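Print this article | E-mail this article

In defence of the flowered cloth

By Eugeniusz Wieczorek

My wife's aunt had a house in which everything had flowers. There were flowers on the curtains and the cushions, and small pink ones on the cover of the telephone directory. When I came to this country I thought it was very comic. I had grown up in rooms painted in one colour, usually a green which stopped at the height of my shoulder, and I believed that a plain room was a serious room.

I have changed my mind, and I would like to explain how, because at present it is again the fashion to laugh at floral patterns. In January I received the new catalogue from Plovby. It has 113 pages, and I looked through all of them on a Monday evening with a pencil in my hand. There is oatmeal, there is stone, there is something called fog. I did not find one flower. A room in that catalogue looks like a room where the people have already moved out and are waiting for the agent to return the deposit.

My neighbour Chantal Paquette defends this style. She says that a plain wall lets the eyes rest. I respect her opinion, and her flat is very calm, but I notice that when she visits us she sits always in the same chair, the one opposite the flowered curtain, and that she looks at it while she talks. Once she told me that she had found a repeat in it which I had not seen in nine years. The eyes perhaps do not want to rest so much as we suppose.

A pattern gives company. I learned this when I was ill for some weeks and lay in the small back bedroom, where we had kept the aunt's old fabric. I could not read for long. I followed the stems from one side to the other and I gave opinions about the leaves. The person who drew them had been lazy in one corner and careful in another. I came to know this person a little, although I have no name for him or her, and I was grateful. 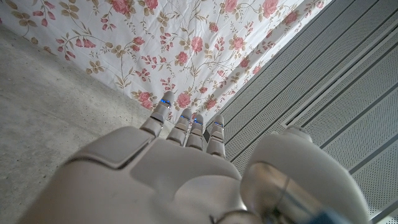 I do not say that all flowers are good. There is a kind of printed rose, fat and shiny, which makes a room feel like the inside of a chocolate box. Also, if the flowers on the wall and the flowers on the bed are different but almost the same, one feels a little seasick. Zarmeena Bangash, who sewed our curtains and has her workroom in Cerkgate, gave me a rule which I still use: one large pattern, one small, and then stop. I broke the rule in the kitchen and I regret it every morning at breakfast.

There is a practical side too. A plain pale cloth shows each mistake. We had one on the table for the christening lunch of our godson, and by two o'clock it was a map of what everybody had eaten. A flowered cloth forgives. It takes a drop of soup and hides it between two petals until washing day. People with children know this very well, and I suspect that the persons who design fog-coloured sofas eat their dinner somewhere else.

The other complaint is that flowers are old. My friend Lambros Gavalas, who is 70 and should be more polite about age, says that a floral room makes him think of hospital visits and boiled cake. But he thinks of these things because in such rooms his family was sitting. The grey rooms of today will also become old, and I ask myself what our grandchildren will remember from them. Perhaps they will remember that they were not allowed to bring in the blackcurrant juice.

For those who would like to try, I advise to begin with cloth and not with paper. Cloth you can take down again. Hang it first with pins, for a week, in the place where you will see it most, and look at it also in the evening with the lamp on, when blue goes grey and yellow becomes much stronger. Do not buy from a small sample. My own sample was 24 centimetres wide and contained half a peony, and I had no idea what was coming.

The aunt's house was sold long ago. The new owners painted it white inside, quite nicely. My wife kept the curtains from the front room, and one pair is now too faded to hang, so it lies folded in the cupboard under the stairs. I have asked Zarmeena if she can make cushions from the better parts. She thinks four, if she is careful with the hems.

Print this article | E-mail this article

More from Opinion
Why I still iron the tea towels
The spare room is not a cupboard
Christos Sotiropoulos: A chair should be heavy
Letters: Your replies on net curtains
Economou and the return of the tiled floor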